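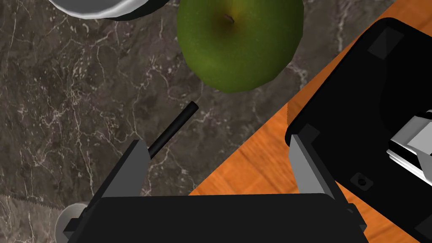
A gripper over a work surface, in a computer-rendered view.

Miltar warehouse promises 438 jobs, but the fine print is thin

June 5, 2026

Rurus, the storage company that wants to build on the old rail yard in Miltar, says its new warehouse will bring 438 jobs to town. The number is on the flyers, on the website and on the sign by the Dollonora Road exit. It is harder to find in the paperwork.

The application filed with the town lists 237 full-time positions. The rest are described as "seasonal or related employment," a phrase the filing does not define. A truck driver who stops in Miltar twice a month could fit under it. So could a person hired for the holiday rush in November and let go in January.

Asked for a breakdown, the company sent a one-page statement saying it was "confident in the overall figure." It did not answer a question about wages.

In return, Rurus is asking for a property tax break lasting 6 years. The draft agreement has no penalty if the jobs fail to show up. It asks only that the company "report on progress," and does not say how often, or to whom.

Miltar has heard this kind of thing before. Chareonsuk Foods talked of 1,000 jobs when it took over the cannery lot, got its new access road and never opened the second building. The road is in good shape and carries very little traffic.

Supporters say an empty rail yard pays nothing either. That is true, but it is a weak reason to sign a deal with no numbers in it. The town council is due to vote on the tax break later this month.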